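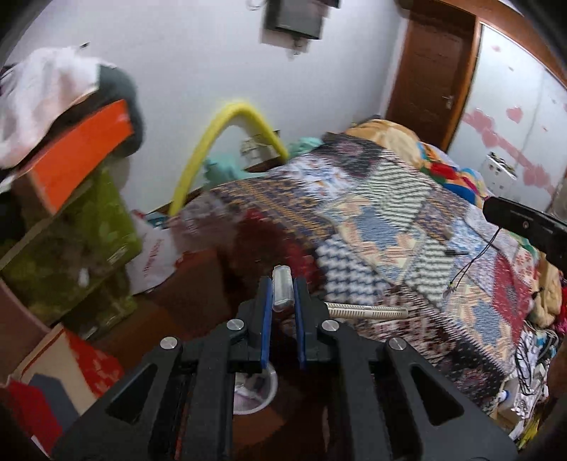 4.2 Clearing the Bed Surface

Bedding shall be stripped only after all loose articles have been removed. Small items, such as the dark pen-like object on the patchwork quilt, are collected first, followed by longer ones, such as the white ribbed tube lying across it.

1. Place small articles in the Takach tray.
2. Sort clothing by the door.
3. Fold blankets, then the quilt.

CAUTION: Do not load a shelf beyond 20 lb.

Comments (2)
Mudassar Soomro: Is step 3 the same for the Mengal bed?
vellerden_8: Tray link is broken.

Related
4.1 Room Check
4.3 Laundry Sorting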